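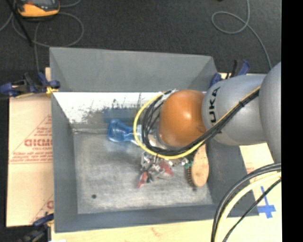

Unit 6: Wear of surfaces

Notes to accompany the Wednesday lecture. Read with the Unit 5 sheet on friction, which defines normal load and real area of contact. Sections marked (R) are for reference and will not be covered in class.

6.1 What is meant by wear

Wear is the loss or displacement of material from a solid surface as a result of mechanical contact with another body. The other body may be a solid, a liquid, or a stream of particles. Displacement counts: a surface that has been ploughed into ridges may have lost very little mass, but it has worn in the sense used here, because its shape has changed and its later behaviour will be different.

Wear is a property of a system. A figure for the "wear resistance" of a material has no meaning until the opposing surface, the load, the speed, the temperature and anything trapped between the surfaces have been given. The same polymer sheet may do well against smooth steel and badly against dry sand. Students lose marks every year for quoting a wear rate with no test conditions beside it.

Four main types are treated in this unit: abrasive, adhesive, fatigue and corrosive. In service they usually act together, and the type that dominates can change during the life of a part.

6.2 Abrasive wear

Abrasive wear occurs when a hard body, or hard particles, slide or roll over a softer surface under load.

Two-body abrasion: the hard features are fixed to the opposing body. Sandpaper on wood and a file on brass are the usual cases. The marks tend to be long, and run in the direction of sliding.

Three-body abrasion: the hard particles are free to move between the two surfaces. They spend part of their time rolling, so for the same load and distance the volume removed is often much lower than in the two-body case. The marks are short and point in many directions.

The distinction is less clean than the names suggest. A loose grain can become embedded in the softer of the two surfaces and from then on act as a fixed one. It will then cut the harder surface, which explains why a hard shaft running in a soft, dirty bearing may be found to have worn more than the bearing.

At the level of a single grain, three actions are recognised:

Ploughing. Material is pushed to the sides of the groove and forms ridges. Nothing need be removed on the first pass. Later passes may break the ridges off.

Cutting. Material leaves as a chip. This is favoured by sharp grains and a steep angle of attack.

Fragmentation. Cracks spread from the groove and pieces break away. This is found in brittle solids, and the volume lost may be greater than the volume of the groove.

A surface is not much scratched by grains softer than itself. As the hardness of the grain rises above that of the surface the wear rate climbs steeply, and then levels off. Once the grain is comfortably the harder of the two, making it harder still has little further effect. Silica sand is harder than ordinary mild steel, and it is present in most dust. A good deal of practical wear control is the control of dust.

6.3 Adhesive wear

When two surfaces are pressed together they touch only at their high points. At these points the local pressure is high enough to deform the material, and bonds may form across the interface. Sliding shears the junctions. If the break takes place exactly at the interface there is no wear. If it takes place a short way inside one of the bodies, a fragment is transferred to the other.

Transferred fragments may remain in place, return to the first surface, or come away as loose debris. Debris that hardens or oxidises can go on to act as an abrasive, so an adhesive problem may be followed by an abrasive one.

Like metals in clean contact tend to behave badly. Oxide films, lubricants and adsorbed moisture all reduce the chance of bonding. The severe form, in which large areas tear and roughen, is called galling in slow sliding and scuffing in lubricated machinery. Note that "scuff" in everyday speech means any light surface mark. In written work for this course, use it in the technical sense only, or say plainly that you are not.

6.4 The Archard relation

For steady sliding, the volume of material removed is often found to follow

V = K W L / H

where V is the volume worn, W the normal load, L the sliding distance, H the hardness of the softer surface in units of pressure, and K a number without units, called the wear coefficient.

The relation says that wear is proportional to load and to distance, and inversely proportional to hardness. The apparent area of contact does not appear. Spreading the same load over a larger pad does not change the volume lost, but it does reduce the depth of wear.

Worked example. A pad slides under a load of 50 N for a total distance of 3000 m. The softer surface has a hardness of 1 GPa and K is 0.0001. Find the volume lost.

V = 0.0001 x 50 x 3000 / 1 000 000 000
V = 0.000 000 015 cubic metres
V = 15 cubic millimetres

If all of this comes off a pad face of 1000 square millimetres, and comes off evenly, the mean depth of wear is 0.015 mm.

Points to note:

K must be measured. It cannot be looked up with any confidence for a new pair of materials, and it may change by several powers of ten when a lubricant is added.

The relation does not cover running-in. Fresh surfaces usually wear faster at first, until the tallest high points have gone.

It does not cover transitions. For many metal pairs there is a load above which the oxide film can no longer protect the surface, and the wear rate jumps. Extending a straight line through such a load gives a false answer, on the unsafe side.

6.5 Fatigue and corrosive wear

Repeated loading can produce cracks at or just below a surface even when each load is too small to do visible damage. The cracks grow, join, and release a flake. Rolling bearings fail in this way, typically after a long period in which very little seems to happen. Measurements of mass loss give almost no warning.

Corrosive wear is the combined action of chemical attack and rubbing. A film forms, is rubbed away, and forms again on the fresh surface. The rate of loss can be far greater than the sum of the two actions taken separately. Drying out a system, or changing the order in which it is cleaned and loaded, may do more good than a harder material.

6.6 Impact and sliding of bulk goods

Chutes, hoppers, skips and storage bins are worn by their contents. Two regions should be treated separately.

Impact regions, where goods land. The angle of impact matters here. Ductile materials lose most at shallow angles, where the particle cuts, and brittle materials lose most when struck square on. A lining chosen for one angle may be a poor choice for another.

Sliding regions, where goods run down a slope or are dragged across a floor. The wear is mostly abrasive and follows the path taken by the material. Corners and edges that divert the flow are worn more than the open slope on either side.

Rubber linings do well under direct impact because they give way and recover. They do poorly where sharp pieces slide across them under load, and tearing is then the common mode of failure.

Case for discussion: Poon and Donnelly's report on the Strickland transfer chute. The original lining was replaced after 47 weeks. The second lining, a harder grade from Zarenska, lasted 33 weeks. The report gives the landing angle for both periods, and it is not the same. Before the seminar, write half a page on whether the two lives can be compared – and on what further measurement you would ask for.

6.7 Inspection and measurement (R)

Mass loss is simple and suits small parts. It misses displaced material, and it misleads where the surface takes up water or picks up debris. Weigh clean and dry.

Profile measurement with a stylus gives depth and shape along a line. Take several lines. A single trace across an uneven worn area can be made to show almost anything.

Visual inspection under low-angle light is quick and is often enough to settle the type of wear. Record the direction of the marks, whether they are straight or curved, whether they are bright or dull, and whether they cross one another. Pale marks on a coloured polymer do not prove that material has been removed. They may be stress whitening, or a deposit left by the opposing body, and a wipe with solvent will often separate a deposit from damage.

Replicas, made by pressing a soft compound on to the surface, are used where the part cannot be brought to the laboratory. The Pramano compound in the teaching store sets slowly in cold weather. Leave it overnight.

6.8 Problems

1. A slide bearing loses 6 cubic millimetres over a given distance. The load is doubled and the hardness of the softer surface is raised by half. Assuming K is unchanged, find the new volume lost over the same distance.

2. Explain why the apparent area of contact does not appear in the Archard relation. Refer to the real area of contact from Unit 5.

3. A brass bush shows short, randomly directed marks near its open end and long parallel grooves further in. Suggest a sequence of events that would account for both.

4. Two laboratories report values of K for the same pair of materials which differ by a factor of ten. List the test conditions you would compare, in the order you would compare them.

5. (Harder) Derive an expression for the depth of wear at the centre of a flat lining over which the load varies linearly from zero at one edge to a maximum at the other. State every assumption.

Solutions to 1 to 4 will be posted in April. Problem 5 will be taken in Mei Bellamy's seminar group and in Marcus Blackwood's, and written attempts should be handed in beforehand. Corrections to these notes should go to Hollis Thibodeaux, with the section number.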